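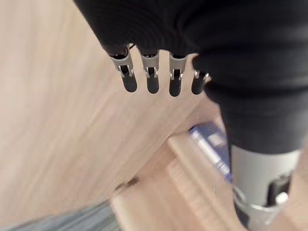 How long should you keep household paperwork?
Keep tax returns and the receipts behind them for at least 3 years, and keep papers on a house for as long as you own it.

Bank statements and utility bills can usually go after a year. Warranties can go when they expire. Members asked for a place to get rid of the rest, so the Jandano branch will take paper for shredding again in October.
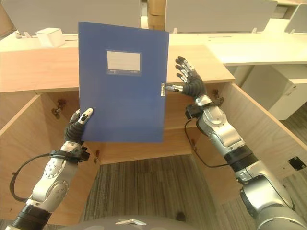 Take out staples and binder clips before you come. The limit is 13 pounds per household. Last fall's drop-off brought in 689 pounds, and the bin filled up before noon.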